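Open Day at Drunora: notes for the lunchtime talk
Speaker: Bernadette Mahmoud
Slot: Monday, 11 a.m. tour group first, then this talk

Slide 1. Title

Say hello. Give my name and say I run the tabletop work at Drunora. Thank Verna Baptiste for putting the visit together. Phones are fine, flash is not, please stay on the visitor side of the rail during the demo.

Check that the back row can hear me. Last April they couldn't.

Slide 2. Who is in the room

Ask for hands: who works in food service, who works in a warehouse, who came with a school. Adjust from there. If it's mostly school groups, skip slide 5 and spend the time at the rail.

Slide 3. What we work on

We teach robot arms to handle dishes. Plates, bowls, cups. The long-term customer is a canteen or a hospital kitchen, where somebody has to clear and sort trays for most of a shift. Stesis, the catering company that pays for part of this, told us at the first meeting that they have trouble keeping people in that job. Esperanza Halvorsen from Stesis is here today and will take questions on that side. I shouldn't answer for her.

Slide 4. Why dishes are hard

Go slow on this one. People nod at it and then ask about it later.

A plate lying flat gives the gripper very little to hold. You have to come in at the rim, at the right angle, and the rim is thin. A bowl is easier until it has something in it. A cup standing up is the easiest thing we have. Put the same cup on its side inside a bowl and the arm has to decide whether to take the cup out first or move both together. Most visitors would take the cup out first without thinking about it.

Then there's the arm itself. When it reaches over the table it covers part of what it's trying to look at. A person leans a little to one side. The arm has to remember what was there, or move away and look again, and looking again costs time.

Pause here. Take one question if there is one.

Slide 5. How we teach it (skip for schools)

An operator guides the arm through the job and we record it. One good recording is short. We collected nearly 400 of them for the first dish task before it was worth testing. Christos Makris did more of those than anyone and can talk about what it's like to do it all day.

After that the arm tries on its own, with an operator at the stop button. We change the layout between tries so it can't just repeat the same path.

Slide 6. What went wrong

Be straight about this. At the last open day we ran 19 tries in front of visitors and the arm finished 11. Most of the failures were plates. Two bowls stuck together once and it lifted both. It also stopped with its hand over the table and did nothing until Hendrik Maluleke reset it, and people thought that was the end of the demo and clapped.

Don't promise a better number for today.

Slide 7. What you'll see at the rail

The arm starts over the table. Hendrik will say which dish it's going for before it moves. It's slow on purpose. Please don't reach over the rail to point, use words. If you want a dish put somewhere awkward, tell Hendrik and he'll place it between runs. He has the final say on what goes on the table.

If somebody asks about speed: we set a low limit for visitors and it stays there. If somebody asks about jobs: give my view in two sentences, then pass it to Esperanza.

Slide 8. What comes next

Zetari is lending us a second gripper with softer pads, which we hope will help with rims. The team at Pruitt wants to try the same task with metal trays. Neither has a date yet, so don't give one.

Slide 9. Questions, then walk over

Keep questions to 17 minutes. Verna will wave from the door when the rail is ready. Send people over in small groups, school groups first, and leave this last slide up while they go. 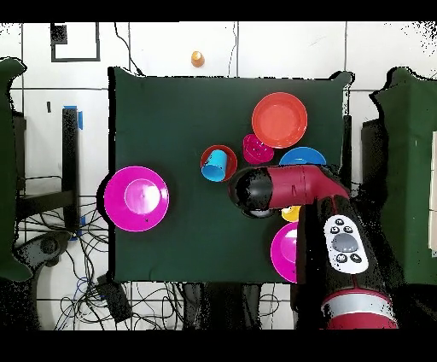
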